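Storing new sponges in a small bag - tie it or leave it open?

Posted by Ertuğrul Dönmez, 4th August

I keep my yellow and green washing-up sponges in a thin purple bag, the sort you can see the colours through.

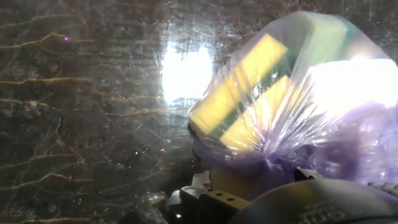 1 min read

My other half ties the neck. I say life is too short for knots. Who is right?

Skirex
Leave it open if they've been used. New ones won't care - tie a bow if it keeps the peace.

Annan
I just use a drawer. Purple bag and yellow bits on a dark top looks cheerful enough, mind.

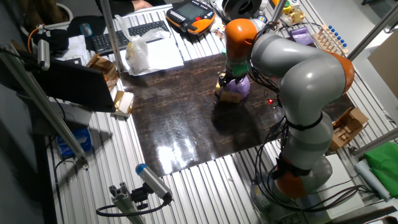
More in Kitchen Storage
Where does everyone keep the bin liners?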